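**To:** Nakley Site Technicians list
**From:** Aiguo Long, Equipment Services
**Date:** January 31, 2024
**Subject:** Re: Desktop towers from the Quinlan building – order of work

Colleagues,

Thank you to those who replied. The guidance below replaces the note sent earlier in January and applies to all black towers of the type shown.
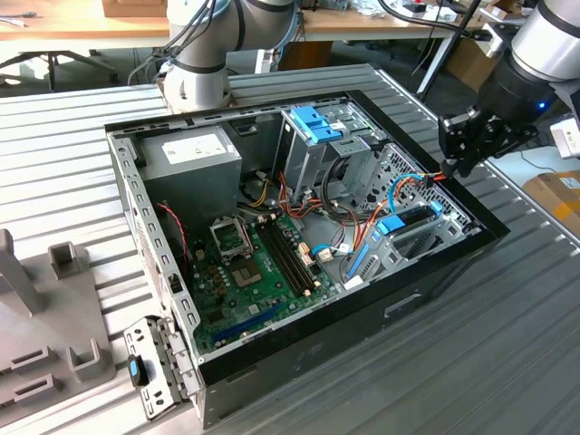
## Preparing the tower

Lay the case on its side with the open face up. Disconnect the power cables from the board before touching the drive area. The hard drive caddy is released by its blue tab, and the drive must go into a labeled antistatic bag with the asset number written on the outside.

## Processor and memory

Once the processor is out, leave the silver retention bracket raised until a cover is fitted. The pins underneath are easily bent, and Clelent will not credit a board with a damaged socket. Memory from the two long black slots is to be bagged separately from processors.

## Power supplies

Do not open the power supply unit under any circumstances. Units go to the Siltier cage with their labels intact.

Mr. Dmytriv asked about the drive count and about cables. My answers follow his message.

> From: Arsen Dmytriv
>
> We have 520 towers listed for Quinlan, but the storage room sheet says 800. Which number should we work to? Also, are we keeping the SATA cables? Ms. Moges has been putting them in the scrap bin, and I have been keeping them. There are 100 bags left at my bench, so I will need more either way.
>
> Arsen

The correct figure is 520. The storage room sheet includes monitors and will be corrected by Ms. Rewi. SATA cables are to be kept, provided the connectors are undamaged – please coil them loosely and do not use tape. Additional bags may be requested from Lachlan Tipoki at the supply window.

Questions concerning this guidance should be sent to the list so that all sites receive the same reply.

Aiguo Long
Equipment Services, Nakley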